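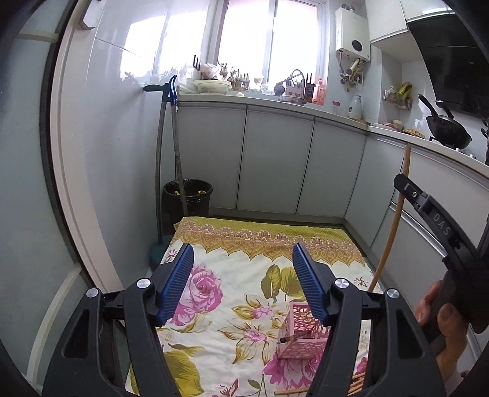 Progress report to the Tangen fund: household tasks by hand demonstration
Period ending January 2019
Prepared by Ylva Fagerlund, with corrections by Tuva Sandberg, most of which I have accepted

Where we are

When you agreed to pay for this work, the plan said we would have 40 hours of kitchen demonstrations by now. We have 19 that we would be happy to train on. The rest of this report is largely about the gap.

The tasks themselves are going well. People pick up the hand-held grippers, grumble about the weight for a morning, and by the afternoon are moving small things about a table with some grace. We record both hands, one gripper in each, and the person does the task as they would at home, only with two blue-tipped fingers on each side in place of the usual ten. The arms in the Dunitz lab then have to make sense of it.

Kitchens

We said we would work in real homes and we have kept to that. It has been good for the data and bad for the timetable. A real kitchen has a patterned cloth on the table, a bin in the corner, a mop where you want to stand and a window bright enough to bleach everything near it. The plain white table in our own workshop had none of these, and the first policy we trained on it went to pieces when it met a printed rose.

Flowered tablecloths now have their own line in our test plan. Thin wooden sticks on a flowered cloth are harder still, and the task of gathering them up and putting them in a basket is the one Randi Wikström uses to find out whether a new version is any good. So far the new versions have mostly found out that they are not. The arm will go for a printed leaf with great confidence and close on nothing. It does this less than it did in September, and when it misses it now usually tries again somewhere more sensible.

Small brushes are better. They have a handle, and the policy has grasped that handles are for holding.

What we lost and why

Of the hours we threw out, the largest share went on tracking. If someone holds one gripper low and close to the body, the other one loses sight of anything useful and its position drifts. On playback the hand sails calmly through the worktop. We have changed the instructions: both grippers start over the table, jaws open, and stay there until the tone. Hjørdis Nordin has rewritten the sheet so that it fits on one side of paper, and people have begun to read it.

The next largest share was glare. We had been told the cameras would cope with windows. They cope by turning the window into a white slab and the far worktop into guesswork. We now ask for the blind down where there is a blind, and accept the white slab where there isn't.

A smaller share was me, saving a week of sessions under the wrong task name. Tuva has recovered most of it. I mention this only because she has read the draft.

Remote control

The second strand, driving the arms directly from a desk at Nillel, is slower than we hoped. A trained operator takes far longer over the stick task by remote control than with a gripper in the hand, and looks much older at the end of it. The recordings are clean, though, and they need no translating to the arm's own joints. We would like to keep this strand going at a low level and use it for the tasks where contact matters, such as pressing a lid down, and leave the tidying to the hand-held sets.

Money

We are under on travel and over on finger pads. The ribbed pads wear at the tip and a worn pad changes the grip enough to show in the results, so we swap them sooner than we budgeted for. Gavurari has offered a better price on a larger order. The fund's rules require a second quote, and Tyra Berge is getting one. We ask your permission to move the unspent travel money across to cover it.

Next period

Reach the full 40 hours. Repeat the stick and basket task in 2 homes whose tables we have never recorded. Send you the revised instruction sheet, along with the failure log, which is longer.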